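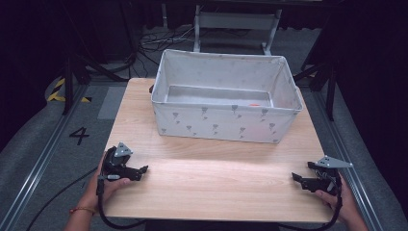 The bin in question, on the table

**Fabric storage bins going saggy and smelling musty - can I wash them?**

Posted by Yee-man Su

Hello all, hoping someone on here has been through this. I've got four of those white fabric bins with a little grey pattern on the front, the sort you slide into a cube shelf. They were lovely when I got them. They've spent all summer in the cupboard under the stairs with hats, gloves and the dog's towels in, and now it's September and I want the winter things out again, everything in them smells like a church hall.

I've tried leaving them by an open window, and I've tried a saucer of bicarb in each one overnight. It helped for a day or so and then the smell crept back. The sides have gone soft too, so when I pull one out by the front it sort of folds in on itself and tips gloves everywhere.

The label inside just says "wipe clean", but I've wiped them and they're no better. My sister puts hers through the washing machine on a cool wash and swears by it, but hers are a different make and I think they might be all cloth. Mine have something stiff inside the walls and I'm scared it's cardboard. They're from a shop called Rastside that's closed down near us, so I can't go and ask.

So can I wash them properly, and is there any way of getting the sides to stand up again? I'd rather not buy new ones if I can help it, the shelf is an odd size and it took me ages to find any that fitted.

---

**Edmund Kaczorowski**

Don't put them in the machine until you know what's in the walls! I did exactly that with a set of my late mum's and ended up picking grey porridge out of the filter for a week.

Easiest way to find out is to press hard on a side panel with your thumb, somewhere that won't show. Cardboard feels dead and might keep a dent. Plastic springs straight back. You can also flick it - plastic has a bit of a click to it and card just thuds. If you're still not sure, look along the bottom seam for a loose stitch and have a peek in with a torch.

If it's plastic, run two inches of lukewarm water in the bath with a small squirt of washing-up liquid, and go over the fabric with a soft nail brush, inside and out. Rinse with the shower head. Then stand them upside down on a clothes airer with a gap between each one, and leave them alone until they're properly dry, seams and all. Mine took nearly two days and that was in decent weather. I'd say the seams are where your smell is living, so if you put them back damp you'll be right back where you started.

If it's card, you can't soak them at all. What I'd do is mix white vinegar and water half and half in a spray bottle, mist the fabric very lightly so it's barely damp, and put them in front of a fan. Do it again the next day if they still pong. The vinegar smell goes off by itself.

One more thing, have you had a look at the cupboard? Ours was damp at the back where the outside wall is, and I was blaming the boxes for months. We keep a little tub of those moisture crystals in there now (Zinby, from the hardware shop, but I'm sure they're all much the same) and I empty it when it fills up.

---

**Hiếu Võ**

just bin them, they're a few quid

---

**Rin Wada**

Please don't bin them, they're very fixable! Edmund's covered the washing so I'll do the floppy sides.

I cut new liners out of corrugated plastic, the stuff estate agents' boards are made of. You can get a sheet from a craft shop or ask a sign place for offcuts, ours let me have some for nothing. Measure the inside of each wall and take a smidge off, maybe 2 mm, or it'll bow in the middle. Kitchen scissors will do it but a craft knife and a metal ruler is much neater. Run the ridges up and down, they hold better that way.

You can just drop them in loose. Mine kept falling forward when the bin was empty so I put a strip of double-sided tape along the top of each one, under the rim, and they've stayed put since. I cut one for the bottom as well, and it stops the whole thing drooping when you carry it.

And the dog towels want their own box - I bet that's half your smell! Ours live in a plastic crate by the back door now, lid off.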